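### 4.2 Working rules for the socket task

I'll be blunt about how we ended up with rules at all: we wrote them down because we kept arguing. The Stokus cell had 531 logged attempts by June, and when we sat down to compare them I found that half of us had been stopping the arm at different points and calling it the same thing (me included!). So we borrowed the layout of the Kasum handling sheet, cut it to eight rules, and stuck to it.

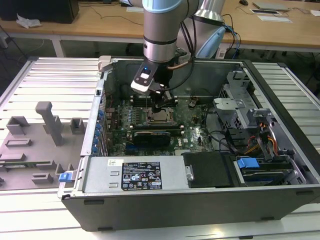 Rule one is dull but it matters most to me: the tower lies on its side, open, and it doesn't get nudged once a run has started. If it moves, the run is void. Rule two says hands stay off the bench while the arm is live, even for a quick tidy of a cable. We did fight over that one – Dantas, our older rig, had always allowed it – and I still think the strict version is right.

Rule five is the one reviewers ask about. Before any move near the socket, the operator says out loud whether it's full or empty and types the same word into the Bakex log. Figure 3 shows the gripper over an empty CPU socket.

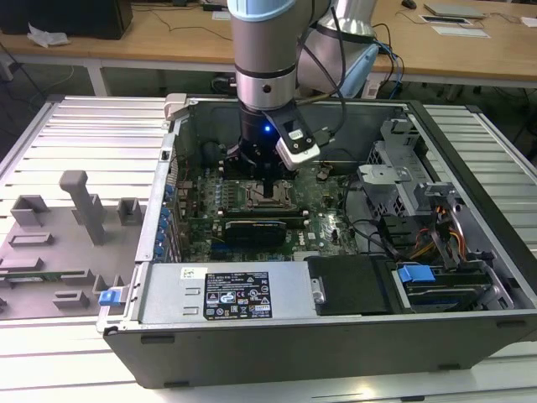 *Page last changed: June, 14:20*

**Figure 3.** Gripper finger above the empty socket, with the retention frame around it.

We went back through 246 of the older runs and marked them against the new rules, which was a slog. Around 1000 lines of notes had no socket state in them, so I left those out of the comparison in Section 5.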